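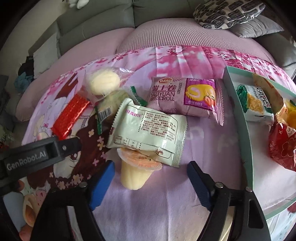 Web Publishing Group, Wadbridge College

Print | E-mail

Handout 4: Page regions, menus and template overrides

These notes cover the second half of the Montes unit. Students should have a working copy of the Drullness practice site before starting.

1. Regions

A Montes template is divided into named regions. The default template has five: header, left, main, right and footer. A block is assigned to one region only. To show the same block in two places, make a copy and give the copy its own machine name. Machine names are limited to 35 characters, lower case, with underscores for spaces.

Blocks in a region are sorted by weight, lowest first. Two blocks of equal weight are sorted by title, so renaming a block can change its position on the page.

2. Menu visibility

Each menu item carries a visibility rule. The rule is read when the page is built and the result is held in the cache. After changing a rule, clear the menu cache and reload the page while logged out. Administrators see all items whatever the rule says.

Rules are inherited. A child item under a hidden parent is also hidden, even if its own rule is set to "always".

3. Overrides

Copy the file to be changed from the base template into the overrides folder, keeping the same path. Do not edit the base template, as the next update will replace it. The lookup order is:

- override for the single page
- override for the content type
- override for the region
- base template

The first match is used and the search stops. An empty file counts as a match and gives an empty region.

4. Exercise

Move the search block on the Drullness site from right to header. Hide the Archive menu item from visitors, then write an override for the news content type that prints the date below the title. Save the work under Clakach/unit4 and note which caches were cleared.

Scheduled content is dealt with in the November handout.

Brunello Leone
Last revised 08/08/2024

Print | E-mail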